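Re-taping the Pramanik cell, and other October leftovers

So I finally got round to the maintenance on the two-arm cell, the one I've been promising to write up ever since October. It had got into a bit of a state! The left arm was creeping out of its zero position, the finger screws were overdue a check and the cables had more or less arranged themselves.

I always start with the bracing wires over the table, because if the enclosure is out of square then everything you measure after that is rubbish. Pluck them both, listen, tighten whichever sounds dull. It's very unscientific and it works for me. Then the corner brackets get a go with the hex key, and only then do I power up the arms and put the household bits back on the table.

The cell with both arms up, and one from the wrist.
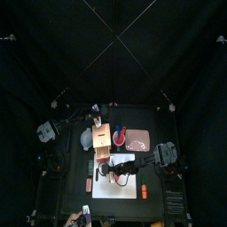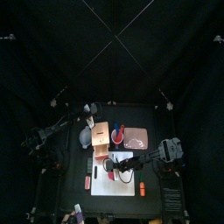
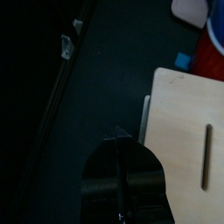
Now, zeroing. The Rokier manual wants you to do both arms in one go, which I've tried and wouldn't recommend. I do the left, park it at the back, then do the right -- slower, but you only have one thing to swear at. My log says the left arm had done 1075 cycles since the last proper zero, and I'd told myself I'd never let it go past 1000. Oops.

The finger screws were fine except for 2 that took over a quarter turn each. I put a tiny dab of threadlocker on those (the weak sort, please, you'll want them out again one day) and left it all overnight before closing the gripper on anything.

Cables next, and this is the dull bit. I leave more slack than looks tidy, then run each arm through its full reach at a crawl with my hand near the stop button. One tie on the left had gone brittle, so I swapped the lot.

Still on the list: a new fan filter from Dredine, and working out why the right arm hums when it's parked.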